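**Thread: Skimming an old slab before porcelain — how flat is flat enough?**

**slabside_kd**
Ground-floor mudroom and hall in Whitcombe, 109 square feet, concrete slab on grade. The old vinyl is up and most of the adhesive is scraped. The slab has one low area by the exterior door and a ridge where the hall meets the mudroom. Under an 1800 mm straightedge the ridge rocks visibly and the low area takes a pencil with room to spare.

The tile is large-format porcelain from the Pidano range, rectified edges, narrow joint. The plan was to grind the ridge, then fill the low area with thinset as I set. The guy at the counter told me that is standard practice. The data sheet for the mortar (Millow, the gray one) says it isn't intended for leveling. Which is it?

**Digby Mahuika**
The data sheet. Thinset shrinks as it cures, and it shrinks more where it is thick. You set a tile flush over a low spot, come back the next morning, and one corner has dropped. With a narrow joint and a rectified edge you will feel that with a sock on.

Grind the ridge first. Then prime and use a patching compound or a self-leveler over the low area, let it cure for as long as the bag says, and set everything on a uniform bed.

**ochre_trowel**
I disagree with some of that. A medium-bed mortar (sold now as large-and-heavy-tile mortar) is made to be built up further than ordinary thinset, and for a shallow dip it's fine. Self-leveler on a slab with old adhesive residue is a good way to get a sheet of leveler that lets go of the floor.

What kind of adhesive was it? Black or yellow?

**slabside_kd**
Yellow. A thin film is left in the pores and won't scrape.

**ochre_trowel**
Good that it isn't black. If it had been, I'd say stop scraping and have it tested before doing anything else. For yellow, do the water test. Put a few drops on the slab in several places. If they bead up and stay there, primer won't get in either, and you need to remove more. If they soak in within a few minutes, you're in decent shape.

Don't use solvent remover. It carries the residue deeper into the concrete and then nothing bonds.

**Su-bin Kong**
Agree on solvent. Disagree on medium-bed for this floor, given the tile size. The build-up limit is measured after the tile is beaten in, and people read it as the depth of the notched ridges. Also, working the floor flat while setting means judging height and lippage at the same time with mortar skinning over. Doing it as a separate step is slower and much easier.

On the original question, the figure I was taught for tile with a long side over 15 inches is 1/8 inch in 10 feet. Your straightedge is too short to check that directly. Get a longer one, or stretch a mason's line over two equal spacer blocks and measure down to the slab along it.

**slabside_kd**
Water test done. It soaks in across the hall and beads in one patch near the exterior door, which is also the low area, naturally. I'll rent a grinder with a cup wheel and a shroud.

Next question. The hall runs slightly out of square to the mudroom. Half offset, one-third offset, or straight stack?

**Digby Mahuika**
Not half. Long porcelain has a bow along its length, highest in the middle, and a half offset puts the high point of one tile next to the low ends of its neighbors. One-third at most, and check what the manufacturer allows.

**pell_mortar**
Straight stack shows every out-of-square wall, though. In a hall that isn't parallel to the next room I'd take the third offset and lose the error in the cuts along the less visible wall.

**Su-bin Kong**
Stack shows out-of-square if you reference it from a wall. Snap a centerline down the longest sight line, square off it with a 3-4-5, and let both side walls have cuts. I'd choose stack here. The error ends up at the baseboard in either layout.

**pell_mortar**
We will have to differ on that. Tapered cuts along a long wall are the first thing I notice in a hall.

Before I commit to a layout I look at a regular grid at a low viewing angle, which is how a floor gets looked at most of the time. Plan view flatters everything.
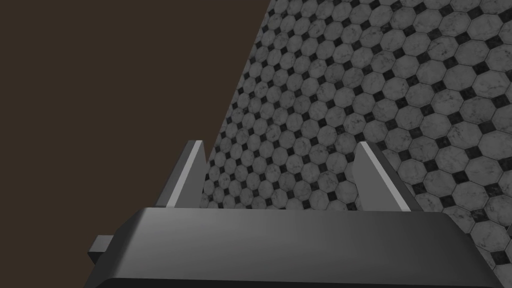 *Tiled surface, computer render.*

**ochre_trowel**
Renders have perfect joints. Dry-lay two rows the full length of the hall with spacers in and look at them from the front door at 7 in the morning with the lights off. Side light will tell you more than a monitor.

**slabside_kd**
Dry lay is cheap enough, I'll do both. Leaning toward stack off a centerline. Last item: is an uncoupling membrane needed? I was quoted for Hiltilari sheet. There is one hairline crack across the mudroom, no height difference between the sides.

**Digby Mahuika**
On a slab with an in-plane crack, yes, I would. Patch first, membrane over that, and keep the soft joint at the doorway. Leave a gap at the perimeter as well — caulk or baseboard over it, no grout.

**ochre_trowel**
Membrane, fine. Check that the patch is rated to go under it, and check the trowel size they specify for the sheet. It is usually smaller than the one you're holding for the tile.

**slabside_kd**
Grinder is booked. I'll post straightedge readings once the patch has cured.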